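Gouveia Street Neighbors – Minutes of the August Meeting

17th August, upstairs at the Nutetti bakery

I'm taking notes again, so you're getting them my way. If I've got something wrong, tell me before October and I'll fix it.

Present: the usual crowd plus a few new faces from the Sindex end of the street (welcome!). Emiliano Saavedra chaired. Apologies came from the Gultier Court folks, who had a leak to deal with.

Last minutes
Approved, with one change. I'd written that the block party would have a live band. It was only ever a maybe, and now it's a no, and I'm a little sad about it.

Money
We have nearly 3,000 dollars in the account, counting the bake sale. Emiliano read out the spending so far and the only thing anybody asked about was the printing, which came to 68 dollars. That was the flyers for the spring clean-up, in color. We agreed to go black and white next time.

Block party
This took up most of the evening, as I'm sure you guessed. The street closure form is in and we're waiting to hear back from the city. We talked for a long time about where to put the food tables – the corner by the bakery gets the shade, but the hydrant is right there and we can't block it. In the end we voted for the middle of the block, outside the old Sindex building, and we'll borrow canopies.

The budget for the party was set at 900 dollars. I thought that was high, and said so, but the canopy weights and the portable toilets eat up a big piece of it. Everybody else was fine with it, so it passed, and I'm fine with it now too.

Food is potluck like last year. Please put a label on your dish if it has nuts in it! We'd also like a few more main dishes this time, because last year we were swimming in potato salad by four o'clock and I say this as one of the people who brought potato salad.

Kids' corner
We're doing a toy swap next to the food tables. Bring what your kids have outgrown, as long as it's clean and has all its pieces, and take home something else. Play kitchen stuff and baskets are very welcome, and so are puzzles. No stuffed animals please, we went back and forth on it but that was the vote. Drop off in the bakery hallway any morning before the party.

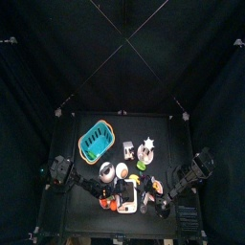 Toys on a black tabletop, with the turquoise and orange basket at left.

Speed bumps
Still nothing. Emiliano has called the traffic office 3 times and will try again. I offered to write a letter, so now I'm writing a letter.

Any other business
The lamp by the Gultier Court gate is out again. Please keep your trash cans off the sidewalk after pickup, strollers can't get by.

To do
Emiliano – call traffic office, chase the street closure form
Me – letter about speed bumps, potluck sign-up sheet
Gultier Court – ask about borrowing the canopies

Next meeting is in October, same place. Bring a sweater, the heat up there takes forever to come on.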